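Rule Nine 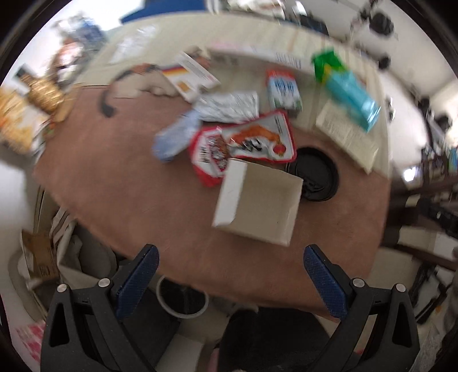 The standard ran to 227 clauses, and Lamduan Phuthong had written most of the ones people complained about. Clause 9 was the worst. It said that before any recording began, the operator would open the gripper fully, hold it over the work area with nothing in the jaws, and wait for a count of five. Pornthip Saithong had timed this and found that over 3,000 recordings it came to more than four hours of her life. She mentioned it at lunch. She mentioned it again now, standing over the brown mat with the jaws wide open and the empty white-and-beige box lying crooked below them, the big red, white and silver pouch nudged up against its top side.

"Three," said Lamduan. "Four."

"I know how to count."

"You skipped two this morning."

Clause 10 covered clutter. The first edition had called for a clean table, and the whole Uvbridge office had obeyed it, and the result was a machine that could pack groceries beautifully in a home where no one had ever eaten. So the second edition required clutter. It had to be "natural and unarranged," and Pongsak Wongsuwan, who had a tidy mind, spent most of June arranging it. He drew a diagram. Lamduan sent the diagram back with one word on it, and he framed the word and hung it over his desk.

"Is this natural?" Pornthip asked.

Lamduan bent down and studied the packets. The long turquoise one was sloping under the crumpled green one in a way that looked, to her, a little composed.

"Did you put that there?"

"I dropped it there."

"On purpose?"

Pornthip considered this. The standard was silent on intent. Clause 14 dealt with dropping, but only from the jaws, and only from a height that Nantana Chareonsuk had measured against her own elbow.

"I dropped it in good faith," she said.

Lamduan wrote that down. By the end of the month it would be Clause 228, and there would be a form.

"Five," she said at last.

Pornthip brought the jaws down toward the box, slowly, as laid out in Clause 11, and sneezed.

They both looked at the binder. Sneezing was in there somewhere. Lamduan remembered the meeting – it had gone on until dark, and Tassanee had cried.

"Open them again," said Lamduan, turning pages. "One."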